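From: Mechthild Kaufmann
To: gelstead-allotments list
Date: 2020-03-30
Subject: Re: Water butts and the summer rota

Replying to the list and not just to Vokley, as I gather a few of you have already said yes to this. 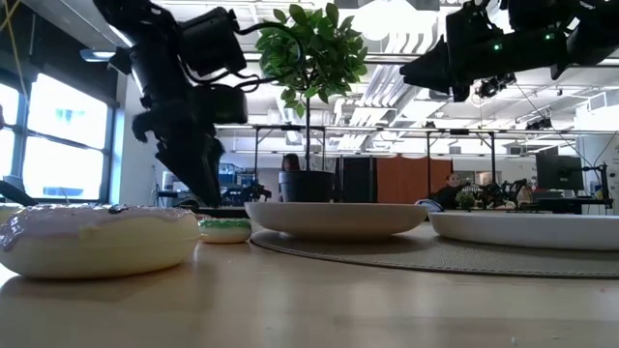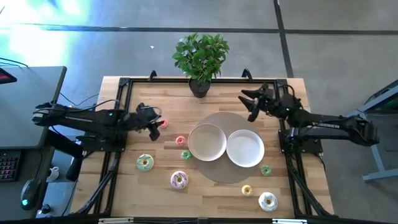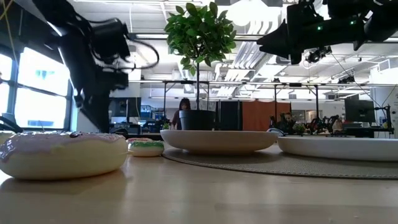

Right. Vokley wrote:

> I've been through the numbers and I think we can stop
> using the standpipe altogether by the end of April. If
> every plot puts in a 500 litre butt off the shed roof,
> that's the summer covered. Lukáč did it on his old site
> and never carried a can again. There's a bulk price if
> we order as a group, 118 each, and the price goes up to
> 121 after that, so I'd like a yes or no from everyone
> soon. The butts pay for themselves in the first year.

I'd like to see these numbers, please. I have kept a rain gauge at the top end for longer than I care to say and I don't recognise the summer Vokley is planning for.

A shed roof on our site is small. Mine is two metres by one and a half, so three square metres. One millimetre of rain on one square metre is one litre, if you catch every drop, which you won't with the gutters most of us have. To fill a 500 litre butt from my roof I need more than 160 millimetres of rain. That is a lot of rain to wait for between sowing and the end of the beans. In a dry spell the thing will be empty when I want it and full in November when I don't.

Now what goes out. On a hot week I use ten cans on the beans and squash and I am mean with it. A can is nine litres or so. You can do the rest yourselves. I would get through a full butt in under six weeks, and that's with nothing in the polytunnel.

As for Lukáč, I have nothing against him or his old site, but wasn't that the one with the big packing barn? If they were taking water off a barn roof then of course he never carried a can. I'd carry nothing either.

"Pay for themselves" I can't follow at all. We pay a flat share of the water bill with the rent. If I use less, my share doesn't change. It might go down for everybody in time if everybody used less, but not by 118 a plot in a year, or the bill would have to be several times what it is. Has anyone asked for the last bill? I did, in the autumn, and was told it was with the rent papers.

The price going up by three pounds is not a reason to hurry.

Other things not mentioned:

- What the butt stands on. Full, it weighs half a tonne. Slabs on our clay will tip by the second winter unless you dig out and put down hardcore.
- Lids. I'm not having open water next to the path.
- Sheds without gutters. Takeo's has none, and neither has the one next to the gate.
- Plots with no shed.

I'm not against butts. I have one, a second-hand 210, and it's handy for seedlings and for rinsing pots. I just won't sign up to switching off the standpipe on the strength of it. If people want to spend money together, 400 would buy a good deal of mulch delivered to the gate, and in my experience a thick layer put down while the ground is still damp saves more carrying than any tank. I can't prove that either, but I'm willing to leave half my squash bed bare this year and write down what each half gets.

So it's a no from me on the order for now, and please leave the tap alone until somebody has shown their working. Vokley, if you have rainfall figures that differ from mine, send them to the list and I'll read them.

Mechthild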